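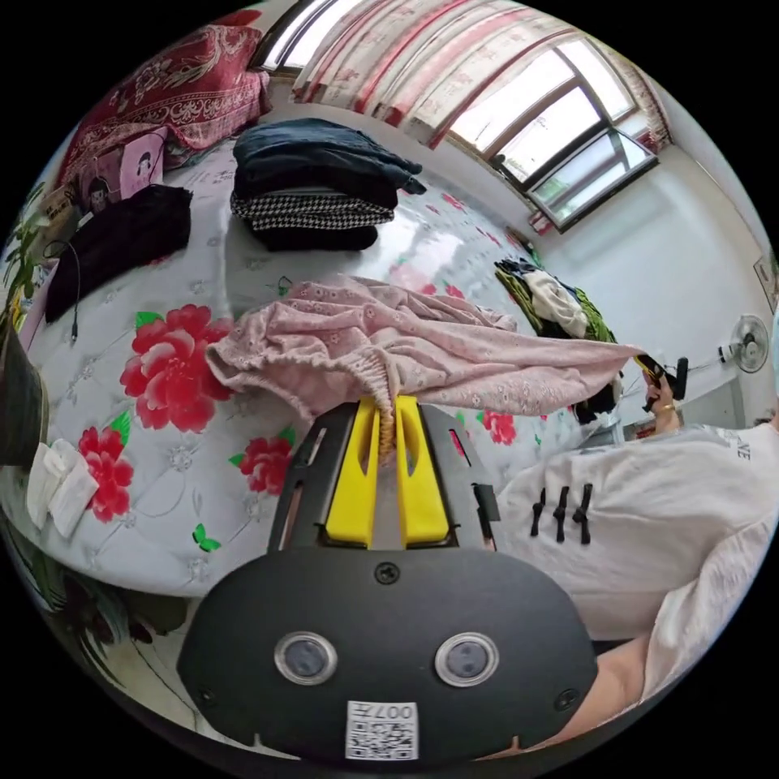

Gestville Mending Club
Posted by Trinidad Dizon on Postby

Thread on elastic. I've been answering the same questions in messages since March, so I'm putting it all in one place.

Waistbands and cuffs give out before the cloth does. People throw out pants that have years left in them over a strip of elastic that costs less than a cup of coffee.

First thing to figure out is which kind of waistband you have. In one kind the elastic sits in a tunnel of fabric and slides around. In the other it's sewn straight to the cloth, usually with several rows of stitching.

The tunnel kind is easy. Open a short gap in the seam on the inside, at the center back, cut the old elastic, and pin the new piece to the end of the old one. Pull the old one out and the new one follows it in.

Don't pull the old elastic out first. I did that for a long time and then spent the evening pushing a safety pin through a tunnel that had bunched up on itself.

The sewn-down kind takes longer. You have to pick out every row. On thin cotton I go one stitch at a time with the point of the seam ripper facing up, away from the cloth. If the cotton is very worn I leave the old elastic where it is, fold the whole band over once and make a new tunnel out of it. You lose some height at the waist. On pajamas it doesn't matter. 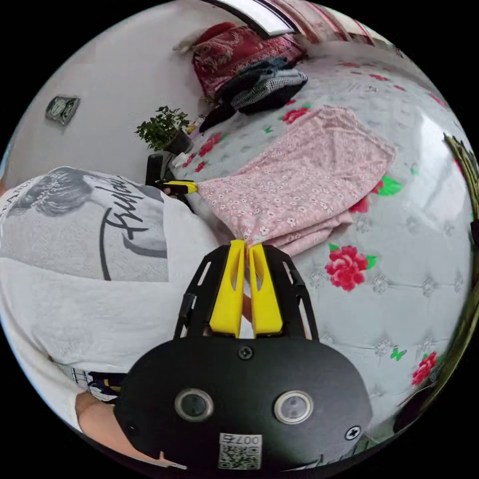 Same goes for cuffs, only smaller. A cuff is hard to get on a machine if you don't have a free arm, so I do those by hand with a backstitch. It takes me 12 minutes a leg with the radio on.

Length. Measure the person, not the old elastic, which has stretched. Put the new elastic around the waist where the pants sit, pull until it feels right, and add an inch for the overlap. If you're sewing for somebody who lives far away, ask them to do it with a piece of string and mail you the string.

Width. Match the old width if you're using the same tunnel. Narrow elastic in a wide tunnel rolls over and turns into a rope. Wide elastic in a narrow tunnel won't go in at all, and you'll find that out halfway around.

Types, quickly. Knitted elastic is soft and keeps its width when stretched. Braided gets narrower when you pull it, and it doesn't like having a needle put through it. Woven is firm and good for heavy pants. For sleepwear and kids' clothes I buy knitted and nothing else.

I buy it by the roll now. The last one was 50 yards and I split it with my sister. If you do one pair a year, the little cards at the grocery store are fine.

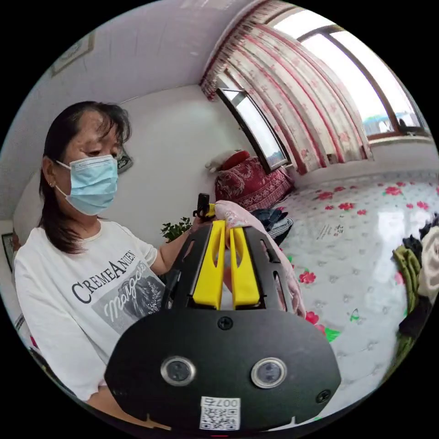

Ibrahim Akpan: Does the dryer really kill it or is that a myth? Mine all went slack the same winter and I had just moved to a building with those big hot machines.

Heat is hard on it, yes. Rubber gets brittle, and you can hear it crackle when you stretch it. I dry on low or hang things up. Bleach is hard on it too. But elastic also gets old sitting in a drawer, so don't blame the dryer for everything.

Somebody else asked about thread. Regular polyester. Cotton thread snaps on anything that has to stretch. Zigzag if you have a machine, and a longer stitch than you think.

Joining the ends: overlap them flat and sew a box with an X through it. Don't put them right sides together like a normal seam or you get a lump in the small of your back.

Before you close the gap, try the pants on and sit down. Standing up tells you very little. Then stretch the waistband hard a few times so the gathers even out, and sew the gap shut.

One more step I used to skip. Stitch straight down through the band at both side seams, through all the layers. That stops the elastic from twisting in the wash. 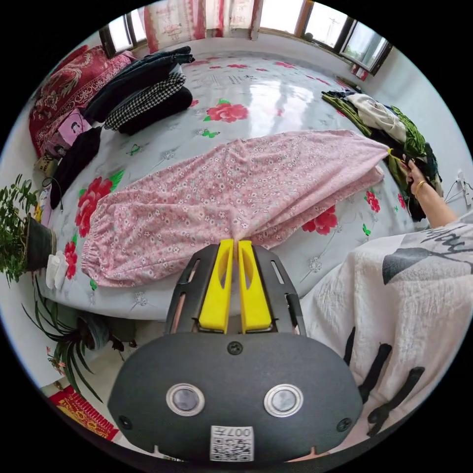
Pink floral pants, elastic cuff.

Prices, for the person who asked if it's worth paying for. The shop on my street wants $12 for a waist and more if it's sewn down. That's fair for the work. If you hate sewing, pay it.

Kornaron elastic came up twice in the replies. I haven't used it, so I can't say.

Drawstrings are a separate subject. I'll do buttonholes and cords another time, after I finish the pile of shorts on my chair.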